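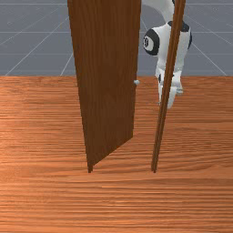

Reviews > Software and guides > Robotics

Print this page | E-mail this page

Parley rule pack for simulated robot tasks: review

I have been putting off writing about the Parley rule pack until I'd used it on something properly awkward, and doors are awkward! Parley is a set of written rules for setting up and reporting simulated robot tasks, with a small checker that reads your task files and tells you which rules you've broken. It comes from Vasconcelos, who also do the printed handbook, and I've had it open every working day since January. My test job was the door task, with a white arm coming down from above beside the jamb, the gripper pointing at the floor and the slab partly open with its little round silver knob on the far side of the gap. It looks simple enough. The first time I ran the checker over my files I got two pages of complaints, and I enjoyed nearly all of them.

The pack has 13 rules. They are short (most fit on half a page) and each one is laid out the same way: what you must do, what you should write down, and a worked case. I love the worked cases. They read as if somebody had sat through the same bad afternoons I have.

Rule 2 is my favourite and worth the money on its own. It says that any part which moves must have its starting position written into the report, along with how much that position is allowed to vary from run to run. For a door that means the opening angle. I'd been starting mine partly open for months and had never once put the angle in a report, so anybody trying to repeat my work with the door shut would have been doing a much harder job and wondering why their numbers were so poor. One line in a file, and it's fixed for good.

The rule on contact is good too. You have to say which touches count as a failure. Does a knuckle brushing the jamb end the run, or do you let it go? I let it go, and I still think that's fair at low speed, but now it is written down and other people can argue with me. There's a matching rule for hidden parts: if the door frame crosses in front of the arm in your chosen view, you must save a second view for checking. I grumbled about the disk space and then used that second view the very same week to find a finger passing straight through a post. So, grumble withdrawn.

Then there are the seeds. Parley wants every random seed listed, failed runs included, and the checker will refuse a report with gaps in the list. My batch was 1035 runs, and I had quietly binned the ones that crashed on loading. It caught me within seconds! Putting them back made my success rate look a bit worse and my report a lot easier to trust.

Installing it was painless. I did the lot before lunch on an old office machine in Datcombe with no graphics card to speak of, as the checker only reads text. Messages are in plain English and quote the rule, so you aren't sent hunting. "Rule 2: door has no start range" is the sort of thing I can deal with while the kettle boils.

Now the grumbles that haven't been withdrawn. The rule on surfaces asks for friction values but says nothing about how to choose them, and a made-up number passes the checker just as happily as a measured one. The index in the handbook is poor. Error 3711 isn't in it at all – it means your units are mixed, which I found out by trial and error. And I'd like a warning somewhere near the front that passing all the rules says nothing about whether a real arm would be safe near real people. The pack never claims otherwise, but newcomers will read a green tick the way they want to.

I also tried the older Idau checklist for comparison. It's free and it's perfectly decent for a first go, especially if you work alone, but it's a paper form and it relies on you being truthful with yourself at five o'clock. Parley checks the files, so that's the one I've kept. I'm moving on to drawers next, and I've already written the start positions in.

We use cookies to remember your settings and count visits. By carrying on you agree to this. Accept | Change settings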